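Benchtop Builders Forum > Arms and Grippers > Buying advice

Two small arms or one decent one? (May budget)

tinplate_otter
Right, I've finally got the go-ahead to spend money! The job is kitchen handling for our makerspace demo bench – cups, pegs, cloths, that sort of thing. I can either get 2 of the Nikau arms at 400 each, or put the lot into a single Gulyás. The ceiling is 1,000 all in, and that has to cover grippers and mounts as well. Which way would you go?

hobnail
Two, every time. I ran a single arm for ages and spent half my life building jigs to hold things still for it. A second arm is the best jig you'll ever buy, and when it isn't holding something it can be doing its own job.

marrowfat
Can't agree, sorry. Two arms at 400 leaves you 200 for everything else, and a Cistholm gripper is 133. So that's one gripper and one arm with nothing on the end of it! Buy the Gulyás, learn it properly, add to it next year.

hobnail
Only if you insist on Cistholm. Plain parallel fingers do fine for cups. Mug tree on my bench, black wedge fingers either side of the lowest cup, second gripper over on the right:
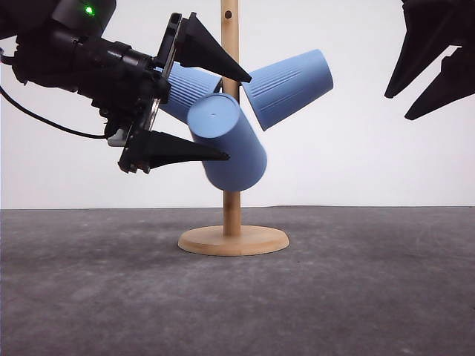 Re: Two small arms or one decent one?

tinplate_otter
Oh, I love that. Those ribbed blue cups are just the sort of thing I had in mind. How much table do you need for a pair?

hobnail
More than you'd think. Measure the reach of both before you drill anything, and leave slack in the cables – mine has a loop under the wrist. Put a spare cable on the list too.

marrowfat
I'll give you that it looks good. Still say the mounts will eat the budget. Has anyone priced the Irnusa plates lately?

pegboard_fan
Irnusa plates are lovely but you don't need them to start. I clamped mine to the worktop and it's been solid. Go for two, print the fingers yourself, and keep the leftover for a spare motor.

marrowfat
Printed fingers, clamped arms... good luck with that on anything heavier than a cup.

tinplate_otter
Cups are all I've promised so far! Leaning towards the pair. Will price up clamps tonight and post the full list.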